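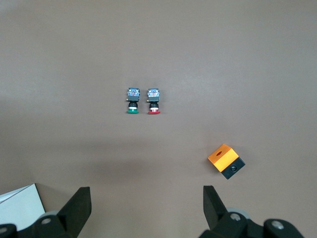
Two push-button switches, the left one with a green cap.

Stundcombe Model Railway Open Days - FAQ

When are you open?
Every weekend from February through the fall, and we love a full house!

How big is the layout?
The main line is 100 feet long, with 18 stations and a harbor at Wernia that gets new boats every year - look for the ferry.

Can kids run the trains?
Yes, please! The Robles branch is theirs all day, and grownups can have a turn too if they ask nicely.

May I bring my own engine?
We'd be thrilled. Anything in HO scale can run on the outer loop, as long as it handles a 29-inch curve.

Is there food?
Coffee and pie at the Rirkura counter until the pie runs out (go early for cherry).

Are dogs allowed?
Only service dogs, sorry.

Page updated 2019-06-25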